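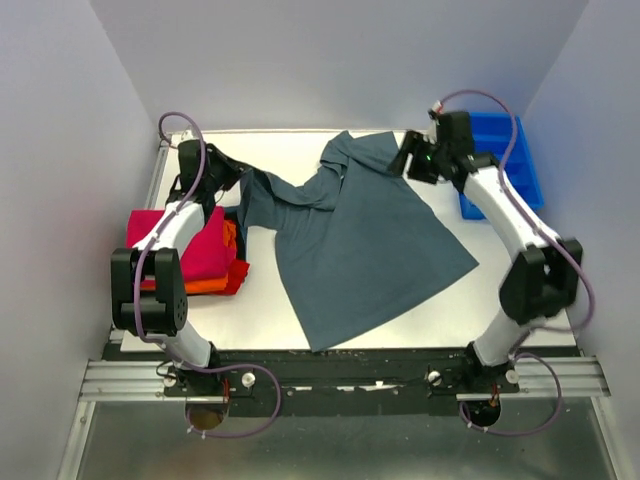 Two arms and one T-shirt at the folding cell, Vellar open day.

About us

Kevis is a small firm that gives advice to commercial laundries, linen services and uniform rental shops. We don't build machines and we don't sell them. Clients pay us to go and look at equipment before they sign for it, and then to tell them what we think, which is often that they should wait.

We started with 3 people who had all worked on laundry floors, and we now have 20. Most of us can still fold a shirt faster than we can write up a report about one.

How we look at things

A demonstration is a sales event. The lighting is good, the garments have been picked by the seller, and the people standing next to the machine know exactly what it does well. We go to a lot of these days and we try to come home with something more useful than a brochure.

The open day at Vellar is a fair sample of the work. Vonent was showing its two-arm folding cell there, with a T-shirt on the table and one gripper on each side of it. We'll say that the shirt is a harder job than it looks. Towels are easy. A shirt has a collar and sleeves that bunch up and twist as soon as you pick it up by the wrong spot, and every tired person on a finishing line knows that feeling.

There was a stack of folded things on the table too, pink on top with orange and red under it. Visitors liked the stack. We like a stack less than we like a clock and a cart of mixed work straight from the dryer, so those are what we asked for. The answer was that mixed work is planned for September. We wrote that down as a no.

Our other questions were the usual ones:

What happens when the gripper takes hold of two layers?
Who clears a jam, and how long are they trained for?
What does the cell do with a damp shirt, or a torn one?
How many garments in a full shift, with the breaks left in?

We got a straight answer to one of the four. That is better than average, and we told the client so - along with our advice to keep their money for now.

What you get from us

Every visit ends in a written report of no more than 4 pages. It says what we saw, what we were told, and which was which. If we think a machine is ready we say that as well. Of the last 26 systems we looked at, we passed 3, and the Sin sorting line was one of them - we had gone in expecting to turn it down.

We take no fees from makers or dealers. We pay for our own travel and usually our own lunch.

If you have been invited to a demonstration and want somebody dull along with you, get in touch through the contact page.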